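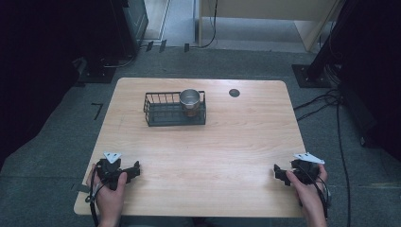
Vol. 12, No. 1 – January 4, 2020

The interior ministry wants us to admire the Sikport agreement because it is short. Four pages, two signatures, and a promise that Drikora will take back anyone who lands on our coast without papers. I have read all four pages, and I still can't find the part where anyone is obliged to do anything.

Drikora "will endeavor" to process returns within 90 days. We "will support" its coast guard with equipment and training. The money moves in April. The returns have no start date at all.

We have been here before. The last deal of this kind was supposed to empty the reception center at Sidencombe, which was built for 435 people. By the ministry's own figures it held 508 when that deal was signed and was still over capacity a year later. Officials blamed the paperwork, then the weather, then the courts. The minister now says lessons were learned and declines to list them.

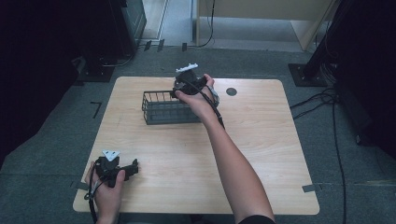 A tabletop with a wire basket.

Supporters point to the asylum backlog, which stands at 3052 cases, and say something has to give. Fine. But a returns deal does nothing for a person waiting on a first interview. You clear a backlog by hiring people to decide claims, and the new budget pays for no extra caseworkers. It does pay for patrol boats, which look better on the evening news.

Sum-yee Tam, a lawyer who represents families at Sidencombe, told me her clients ask about the agreement every week. She tells them she doesn't know whether it covers them. Neither does the ministry, judging by its replies to her letters – two so far, and they contradict each other.

Maybe Drikora will surprise us. Its government has an election to get through and a port at Rizk it would like somebody else to pay for, so it has every reason to sign things. Keeping to them costs more. Before parliament votes, members should ask for a start date, a monthly count of returns and a clause that stops the payments if the count stays at zero. If the minister can't get those three things in writing, they should vote no.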